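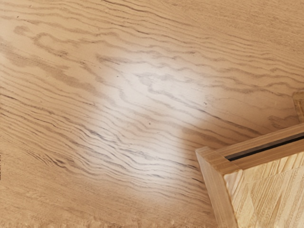
Ezekiel Escobedo schrieb mir zu meinem Sauerteigbrot vom August, der Teig sei ihm zweimal auseinandergelaufen, und 70 Prozent Wasser seien für ein normales Weizenmehl einfach zu viel. Er nehme inzwischen weniger und backe im Topf.

Mit dem Mehl hat er recht. Ich hatte damals ein Ruchmehl aus der Mühle in Virkden, das deutlich mehr Wasser aufnimmt als das 550er aus dem Supermarkt. Das stand nicht im Rezept, ich habe es jetzt nachgetragen. Wer helles Mehl verwendet, hält am besten einen Teil des Wassers zurück und knetet es erst am Schluss ein, wenn der Teig es noch verträgt.

Am Wochenende habe ich das Brot noch einmal gebacken, diesmal mit gewöhnlichem Weizenmehl und einem kleinen Anteil Roggen. Den Sauerteig habe ich am Freitagabend angesetzt. Morgens Mehl und Wasser verrührt, 40 Minuten stehen lassen, dann Sauerteig und Salz dazu. Gedehnt und gefaltet habe ich viermal, beim letzten Mal war der Teig schon ziemlich straff. Danach blieb er ungefähr 5 Stunden in der Küche, die im Dezember eher kühl ist. Im Sommer geht das viel schneller, da muss man öfter nachsehen.

Geformt, ins Gärkörbchen, über Nacht in den Kühlschrank. Gebacken direkt aus dem Kühlschrank, im gusseisernen Topf, die zweite Hälfte der Zeit ohne Deckel.

Die Kruste ist kräftiger geworden als im August, die Krume etwas dichter. Zum Frühstück mit Butter und Quittengelee finde ich das sogar besser, weil nichts durch die Löcher läuft. Vom Roggen würde ich nächstes Mal etwas mehr nehmen.

Ein Stück liegt in der Tiefkühltruhe, der Rest wird heute Abend zu Suppe gegessen.

2015-12-13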